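How a Program Searches a List

Published 2024-05-18 in the Plutby Junior Computing Notes

A list is a way for a program to keep many things in order. Each thing in the list is called an item. Each item has a position, and the position is a whole number. In most programming languages the first position is 0. The second is 1, and so on.

Searching means finding the position of one item, or finding out that it is missing. A computer cannot glance down a list as you can. It reads one item, compares it with the item it wants, and then decides what to do next. Reading and comparing one item is called a step in these notes.

Linear search

The simplest method starts at position 0 and moves along one position at a time. It stops when it finds the item or when it reaches the end. This is a linear search.

Suppose a school library keeps a list of 300 book titles. If the title you want is at the very end, a linear search takes 300 steps. If the title is not in the list at all, it also takes 300 steps. If the title is at the start, it takes one.

A linear search works on any list, even a muddled one.
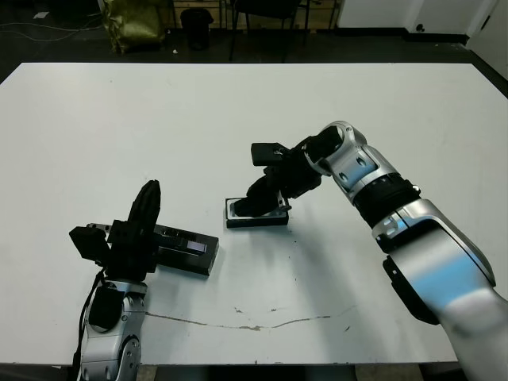
A sorted list can be searched by cutting it into parts. Sorted means the items are in a known order, such as A to Z or smallest to largest. The program picks a position and uses it as a dividing line, with earlier items on one side and later items on the other. The thin brownish line across the white tabletop does the same job: it leaves one part of the table on the near side and another on the far side. It is not in the middle, so the two parts are not the same size. A program could divide a list unevenly like this and still get the right answer, but the larger part might be the one left to search. Dividing at the middle avoids that.

Binary search

The method that always divides at the middle is called a binary search. These are its rules.

1. Find the middle position of the part still being searched.
2. Compare the item there with the item you want.
3. If they match, stop.
4. If the item you want comes earlier in the order, keep only the part before the middle.
5. If it comes later, keep only the part after the middle.
6. If nothing is left, stop. The item is not in the list.
7. Otherwise, go back to rule 1.

Take this list:

badger, eel, fox, hare, newt, otter, stoat

We want otter. The middle item is hare. Otter comes later in the alphabet, so the program keeps newt, otter and stoat. The middle of those is otter. The search ends after two steps.

Now we want goat. The middle item is hare, and goat comes earlier. The program keeps badger, eel and fox. The middle is eel, and goat comes later. Only fox is left. Goat comes later than fox, and there is nothing after fox in this part. The program reports that goat is missing. That took three steps.

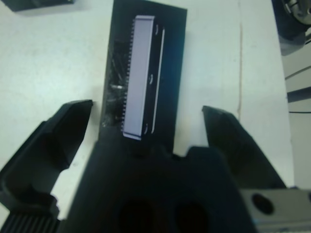 R. Mahmoud

Counting the steps

Each step of a binary search removes the middle item and one of the two parts beside it. A list of 31 items has 15 on each side of the middle. After one step, at most 15 are left. Then 7, then 3, then 1. The search needs five steps at most.

For the library list of 300 titles, a binary search needs nine steps at most. Doubling the length of a list adds only one step to this limit. With a linear search, doubling the length doubles the limit.

Finding the middle

The program adds the first position and the last position of the part, then divides by two. For positions 0 to 6, the sum is 6 and the middle is 3. If the answer has a half in it, the program drops the half. For positions 0 to 5 the sum is 5, half of that is two and a half, and the middle used is 2.

When the list is not sorted

A binary search on an unsorted list can give a wrong answer. Try it with stoat, eel, fox, hare, newt, otter, badger. Search for stoat. The middle is hare, and the rules say to keep the part after it. Stoat is at position 0, in the part that was removed. The program reports that it is missing.

Sorting a list takes steps of its own. If a list will be searched only once, a linear search may be less work. If it will be searched many times, it is often worth sorting first.

Words used

Item: one thing in a list.
Position: the number that says where an item is.
Sorted: arranged in a known order.
Linear search: checking items one after another.
Binary search: checking the middle and keeping one part.

The next set of notes, in July, covers sorting.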